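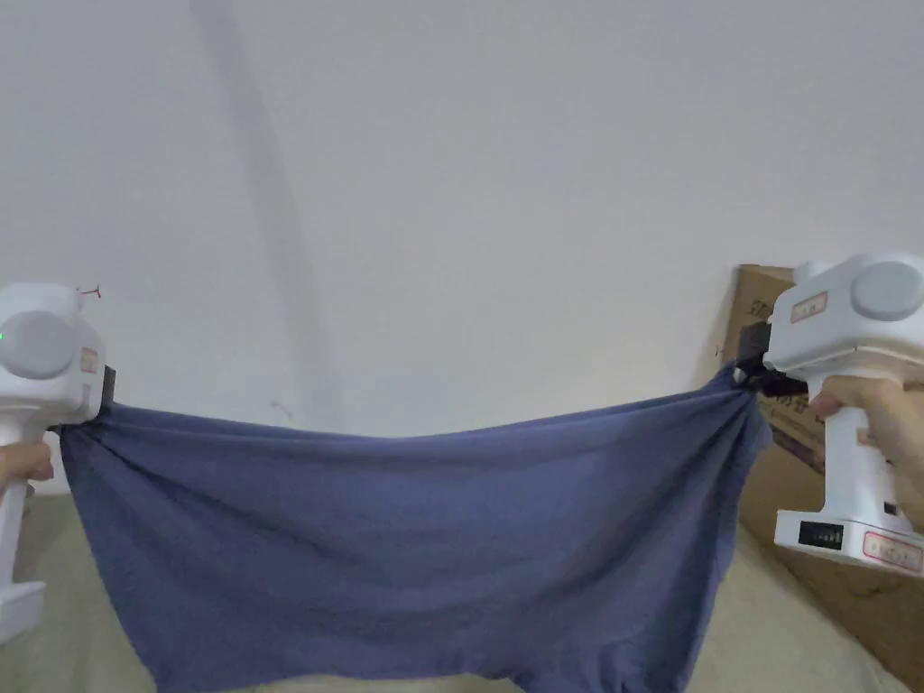

Gumia open day at Flircombe: your questions, and what answers we could get

We went along to the Thursday session and have had a steady trickle of emails about it. The next one is in April. Gumia didn't write any of this and hasn't approved it.

Is there a robot to see?

No, and you should know that before you pay for parking. The leaflet says "robot laundry demonstration" in large letters. On the day, a person holds a white gripper in each hand and uses them to pick up, stretch and lay down clothes. The robot is meant to come later and to learn from recordings of people doing this. We asked whether the robot arm could be seen on another day and were told it was "at the other site". We asked which other site and the talk moved on to batteries.

So what is the demonstration?

Handling cloth, mostly on a bed. The operator squeezes the handles, the black jaws close on the fabric, and the garment gets moved about. Then it is shaken out of shape and they start again. If you like watching people concentrate you may find it quite soothing. One child near us asked why they didn't use their hands, which was the best question of the afternoon and got the longest answer.
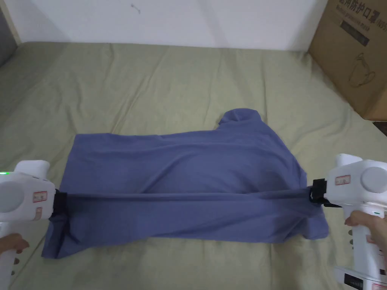 Both grippers on the lower part of a blue-grey garment during the bed session.

What was the answer?

In short: if a person works through the same jaws the robot will have, the recording should be easier to pass on to the robot. That makes sense to us as far as it goes. A bare hand can feel a seam and slide along it, and a pair of jaws can't do that in the same way, so there's little point in recording tricks the machine will never be able to copy. What we did not hear was how well the passing on works. We asked for a success rate and got the word "encouraging".

What is Zallby?

Zallby is Gumia's name for the whole project: the grippers, the recordings and the software that is supposed to learn from them. It is used rather loosely. At one point it seemed to mean the future robot, and later on it meant the folder the recordings are kept in.

They say they have 976 recordings. Is that a lot?

We don't know, and we'd be wary of anyone who answers quickly. The figure was on a board by the door with no note of what counts as one recording. A full fold, start to finish? Every time a corner is picked up? We were told "it varies". Ask whether failed attempts are kept in as well. We were told they are, which is to their credit if so, as a machine that has only been shown tidy work may have no idea what to do with a mess.

Can it fold a fitted sheet?

Nobody tried one while we were there. Everything we saw was a fairly plain piece of cloth. We asked about duvet covers, tights, and jumpers that mustn't be stretched, and all three were "on the list".

Can visitors have a go?

Yes, at the end, if there's time. You get a few minutes with a pair of grippers and somebody from Gumia next to you. They are more awkward than they look. Picking up one layer of cloth without getting the layer underneath is the hard part, and we got it wrong repeatedly. It did leave us with more respect for the operators and rather less confidence in the timetable.

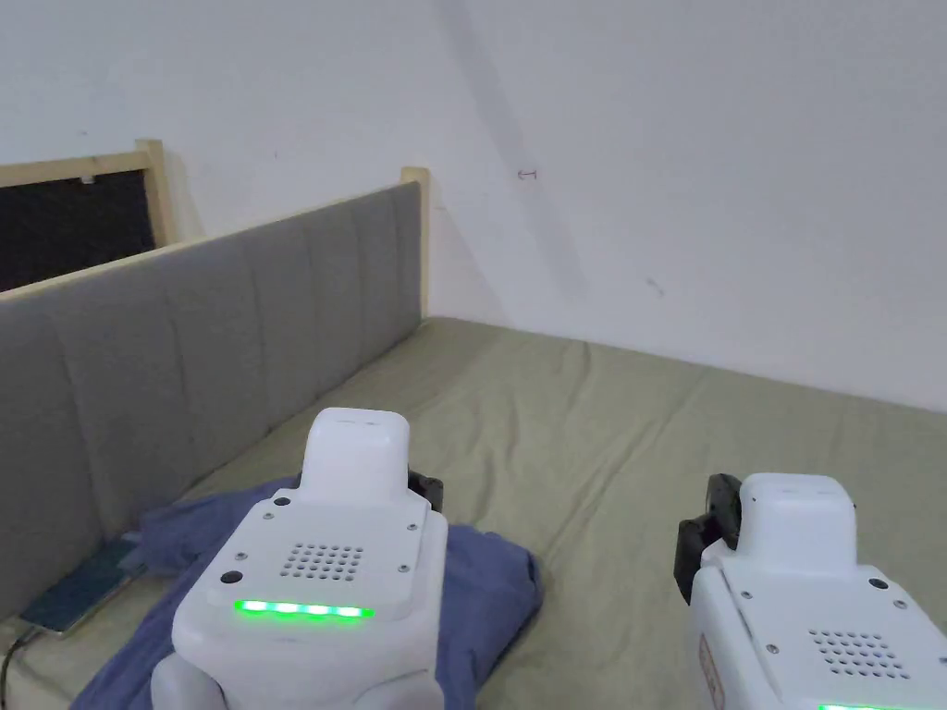 Over the bed with the pair of grippers. The green strip is on the back of the left one.

Will I be recorded if I try them?

Ask before you pick anything up. We were told that visitors' attempts are not kept, but the form at the desk allows for "session data" to be used in the project, and those two statements don't sit easily together. We crossed that line out and were still let in. Gumia has since said it will reword the form. We haven't seen a new one.

How long does it last and what does it cost?

Allow 2 hours. The talk takes up more of that than it should. Entry is £5, children free, and tea is included.

Where is it?

In the Fitzgerald building at Flircombe, upstairs. The signs give out at the bottom of the stairs, so carry on up and turn left. There is a lift, but you have to ask at the desk for it to be switched on. The demonstration room is small and people at the back saw very little, so get there early if you can't stand for long.

Is it going to put laundry workers out of a job?

The speaker said the aim was to help people at home who find folding difficult. When somebody pressed the point, he also said hotels had "shown interest". On the strength of what we watched, we wouldn't expect either to happen soon. Readers who work in laundries may want to go and ask for themselves.

Is it worth going?

If you want to see how this sort of thing is put together at an early stage, yes, and the operators were happy to chat once the talk was over. If you have promised anyone a robot, wait until Gumia brings one. We have asked to be told when that is and will update this page if we hear back.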